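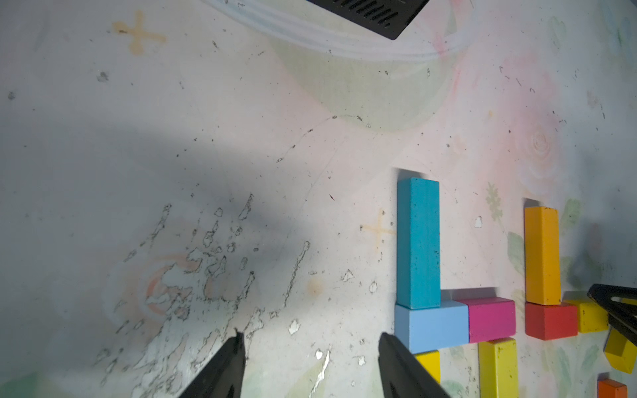 Rocío Carrasco 给我留言，说家里那套积木一搭高就歪，她想知道木头的会不会好一点，还有颜色掉不掉，孩子小，什么都往嘴里送。问得特别好，这三件事我差不多每周都要回一遍，干脆把整页重写了，以后谁问我就把链接丢过去（偷懒万岁）。

所以这一页就是讲 Plustitz 彩色木积木的。我自己卖，自己家也在玩，下面写的东西有夸的也有抱怨的，你看完再决定。

## 先说它是个什么东西

一套实心的彩色木积木，有长方块，有立方块，没有磁铁，没有卡扣，没有凹槽，也没有配电池的小灯。就是一块一块的木头，面是平的，角磨过，上了色。你把一块放在另一块上面，放稳了就稳了，放歪了它就倒，听起来有点傻，可是我看过好多小朋友为了这一下能趴在桌上半天不抬头！

颜色有六种：蓝绿、浅蓝、玫红、黄、橙黄、红。我得先打个招呼，黄和橙黄挨得很近，屋里开暖灯的时候几乎分不出来，白天放到窗边就清楚多了。有人跟我说这算缺点，我自己倒蛮喜欢的，小孩玩“找一样的颜色”玩腻了以后，这两个黄就是升级版，大人也得凑近了看。蓝绿和浅蓝差得就明显，摞在一起很好看，浅的那块横躺在下面，蓝绿的竖在上头，我每次摆样子都忍不住先摆这个。

旁边再来一组红方块打底、橙黄长条竖着的，就像两栋楼隔街对望。我女儿管红方块叫“门卫室”，从来不许别人拆。

## 规格（就这么多，别嫌少）

- **品名：** Plustitz 彩色实木积木，整套
- **颜色：** 蓝绿、浅蓝、玫红、黄、橙黄、红
- **形状：** 长方块（长短都有）、立方块
- **材质：** 实木，水性漆
- **整套净重：** 2,218 克，不含盒子
- **价格：** 534 元，含一个棉布收纳袋
- **适合：** 三岁以上；更小的宝宝请大人坐在旁边一起玩
- **不含：** 桌垫、托盘、说明书（真的没有说明书，我找过）

重量我单独拎出来说两句。两公斤多，拎在手里是有分量的，邮寄的时候运费也会稍微疼一下。可木头沉一点，搭起来就踏实得多，尤其是竖着放的长条，轻飘飘的料子碰一下桌子腿就晃，这套你在旁边放个茶杯都没什么事。当然，砸到脚背也是真疼，我替大家试过了，穿拖鞋试的。

## 歪不歪的问题

回到 Rocío 的第一个问题。木积木搭高了歪，我见过的情况里，毛病多半出在两个地方：一个是块与块之间的尺寸对不上，另一个是桌面。

尺寸这块我比较放心。Plustitz 每批到货我都会挑几块出来并排立在玻璃板上，眯着眼睛看顶上齐不齐。有一年 3 月到的那批我就退过，立方块有几颗明显矮一截，做底座的时候上面的长条往一边倒，退回去以后厂里换了新的来，后面再没碰上。漆面也会影响，漆厚的地方会鼓一点点，所以我看的时候也会用手指肚在边上摸一圈，摸到有漆珠的就挑出来，自己拿细砂纸（大约 200 目的就够用）轻轻带一下再检查一遍。

桌面就看你家了。下面垫布的话，有一点点软是正常的，布要是有褶子，长条就站不直。印花桌垫、餐布、旧床单我都用过，手感最舒服的是那种薄的、平的、不打滑的，拿手掌往外一捋就服帖了。太厚的绒布别用，红方块放上去都会陷一点，更别说往上加了。

还有一个小窍门，搭楼的时候把长的那面对着自己，小孩的手比较容易从两边夹住。对着短边夹，手指一松就会带一下，前功尽弃，然后就是哭声。

## 颜色掉不掉

我做过一个很土的测试：白棉布蘸温水，每个颜色来回擦，擦到我手酸。红和玫红是我最担心的，这两个颜色在别家的木玩具上经常给我惊喜（不是好的那种）。Plustitz 的这两个擦完布上没看到颜色。蓝绿也没有。

但是！泡水就别泡了。Hauke Hagedorn 把整套放进洗碗池里泡了一晚上，第二天发照片来问我为什么边上起毛了。木头泡一夜，换谁都起毛。我给他的建议是晾透了再拿砂纸收一收，能玩，就是没那么光溜了。

至于往嘴里送，漆是水性的，厂里给得出检测文件，下单时备注一下我就把扫描件发给你，你自己看比听我说强。我不太愿意拍胸脯说“随便啃”，牙印啃深了漆总会缺一小块，这种我会把那块收起来，换别的给孩子玩。

## 怎么清洁

平常就是湿布拧干了擦，擦完摊开晾，别叠着晾，叠着的那一面会闷住。

沾了水彩笔的，先用湿布，擦不掉就用一点点洗洁精，再用清水布过一遍。油性笔我没办法，Heike Voß 说她用橡皮蹭掉过一些，我试了，浅蓝上面还行，黄的上面会留一块灰印子，各位自己掂量。

糨糊、米粒、果酱这一类，干了以后用指甲抠反而容易把漆带下来，捂一块湿布在上面等一会儿就软了。

不要放暖气片上烤，不要放太阳底下暴晒，不要用酒精湿巾天天擦。酒精湿巾偶尔一次没什么，我自己也干过，天天来的话漆会发乌。

## 我家是怎么玩的

说明书没有，那我就随便写几个，你们照着改就行。

**照着搭。** 我先搭一个，两三块的那种，孩子照着搭一个一模一样的。开始的时候只管颜色，浅蓝在下蓝绿在上，对了就算对。后来加方向，横的竖的也要一样。再后来我搭完就拿手帕盖住，让她凭印象来，她比我记得准，我有点受伤。

**挨着放。** 这个适合手还不太稳的小朋友。不往高处去，就在桌面上一块贴一块地排，浅蓝旁边贴玫红，黄的接在后头，拐个弯再继续。要求是中间不留缝。听着简单吧？用手指推一块，旁边那块也会跟着跑，得两只手一起来，一只扶一只推。我觉得比搭高还练手。

**门卫室。** 红方块是门卫室，橙黄的站在上面当瞭望塔，别的颜色要进小区，得先回答一个问题。问题由孩子出，我被问过“你今天洗头了没有”，没洗，不给进。

**抽一块。** 从底下慢慢抽，看上面倒不倒。适合大一点的孩子，也适合吃完饭不想收桌子的大人。地上最好铺点什么，楼下邻居会感谢你。

**讲路线。** 一个人说，另一个人闭着嘴照做：“玫红的往左一点，再左一点，停，把长的黄块放到它下面那边。”说的人会很快发现自己根本说不清楚“那边”是哪边，我和我先生玩这个差点吵起来。

## 收纳

布袋是送的，抽绳，棉的，够装，就是装得有点满，最后一块长条总要斜着塞。我自己后来换成了一个 Clirnley 的浅木盘，把长的靠边，立方块填中间，孩子照着颜色往回放也算玩了一轮。木盘我这儿也有，要的话单独拍，不捆绑。

Horari 的软筐也有人用，优点是扔进去没声音，缺点是扔进去就全混在一起了，找那块玫红能找到天黑。家里空间小的可以考虑，反正能叠起来。

## 和 Wubshet 那套比呢

常有人问。Wubshet 的我也卖过一阵子，是原木色的，不上漆，木头味道很好闻，摸着更涩一点，所以搭高反而更不容易滑。要是你本来就喜欢素的，或者打算让孩子自己上颜色，那套挺合适的。Plustitz 胜在颜色，三四岁的孩子看到颜色眼睛会亮一下，看到原木色嘛……看到原木色的是妈妈眼睛会亮一下。

两套能不能混着搭？能，Helmut Kasten 就是这么玩的，不过两家的立方块高度差了一点点，底层最好用同一家的，上面随意。

## 我不满意的地方

光夸没意思，列几条：

- 没有半圆、没有三角、没有拱门。想搭城堡的孩子会失望，我写信跟厂里提过，回信很客气，东西还没有。
- 长条的数量总让人觉得再多一点就好了，特别是黄的长条，谁家都抢。
- 盒子太薄，快递压过一次就塌角。我现在外面都另套一层纸箱，送礼的朋友请备注一下，我挑个挺括点的盒子。
- 刚拆开有一点漆味，不冲，摊开放一两天就闻不到了，鼻子灵的可能要久一点。

## 下单和退换

现货都从我这儿发，下午之前付款的当天能走，晚了就第二天。6 月 29 日会到一批新的，现在拍下显示“预定”的都是那一批，到了我挑完就按顺序寄，挑货要一点时间，急着当生日礼物的先来问我一句，我看看手边还有没有。

收到以后请先把积木全部倒出来看看，磕角的、漆面有裂的、立不稳的，拍给我，我补那一块给你，坏的那块你留着或者扔了都行，不用寄回来。纯粹不喜欢也能退，没玩过就好，来回运费得你自己出，两公斤多呢，我真的包不起。

补件可以单买。丢得最多的是红方块，我这里专门留了一小袋，沙发缝里实在找不着了就来找我吧。颜色跟你家那套可能会有一点点深浅差，不同批次的漆都这样，放一起玩几天就看不出来了。

## 留言里的几个问题

**Arne Fröhlich：** 大人自己买来放书桌上会不会很奇怪？

我书桌上就有五六块！打电话的时候手里捏一块，挺解压的，立方块握着最舒服。蓝绿的长条我还拿来压过文件。

**Heike Voß：** 能不能只买蓝色系的？

整套是配好的，没办法按颜色拆。如果你只是想多几块蓝绿和浅蓝，按补件拍，在备注里写清楚颜色和长短就行，备货少的时候要等几天。

**Hauke Hagedorn：** 起毛的那几块打磨完要不要再上漆？

打磨得不多就不用，摸着顺手就行。露出木头的地方容易吸脏，可以抹一点点木蜡油，抹完放到完全干透了再给孩子。再泡一次我可不管了啊。

还有别的想问，直接在页面下面留言，我一般晚上哄完孩子睡觉以后回，有时候先把自己哄睡着了，那就第二天早上回。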